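Tramari Shelf Handling Set

Data card, version 2
Last edited Friday, January 15, 2021

What it is

Tramari is a set of short demonstrations recorded by people holding a gripper tool in one hand and doing small jobs on household and office furniture. There is no robot arm in the recordings. The person moves the tool, the camera on it records the view past the fingers, and the tool's path is worked out later from the video and motion readings.

The set has 483 demonstrations from 19 operators. Recording was done at two sites, Purnar and Dunne. Most of the Purnar recordings are of shelves and trolleys, and most of the Dunne ones are of kitchen benches.

How a demonstration goes

The operator starts with the fingers open and the tool well back from the object. They move in at an even speed, close on the object, do the job named on the task sheet, let go and back away. Operators were asked to keep their free hand behind them and not to steady the furniture. A demonstration runs for 60 seconds at most. If the object falls, the operator stops there and the recording is kept with the label "dropped".

Shelf tasks are the hardest group. The object often stands well back, there are rails on several sides, and the tool has to come in over the front lip without touching it. Clear containers add to this, as their edges are easy to lose against a white surface with glare on it.
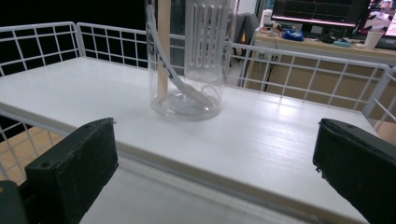 On clear containers Justley wrote back after version 1 that the labels were too coarse to be of use, and that a cup with liquid in the bottom should not be grouped with an empty one, given how differently people slow down for the two. Justley also asked for the approach to be marked separately from the grasp.

Both changes are in this version. The field "contents" now takes the values empty, solid, liquid or unknown. The field "phase" marks approach, grasp, move, release and retreat. Labelling was done by hand, and 111 demonstrations were checked by a second labeller. Where the two disagreed, the earlier start time for the grasp was used.

Files

Each demonstration has its own folder with the video, the tool path, the finger opening over time and a small text file of labels. Distances are in metres and times are in seconds from the first video frame. Folder names start with P for Purnar or D for Dunne.

Known problems

The finger pads were used for the whole of the Purnar recording and are chipped in places. Grip on smooth plastic may differ from that of new pads.

Tool paths drift when the view is mostly plain white surface. The label file has a "path_ok" line, and anything marked "no" should be left out of training.

Left-handed operators are few, and all of them recorded at Dunne.

Monitors are switched on in the background of some Purnar recordings. Colours on nearby surfaces can shift during a demonstration.

Use

The set is meant for training and testing grasping and placing from a wrist view. It has no force readings, so it is a poor fit for work on pressing or squeezing. Please give the version number when reporting results.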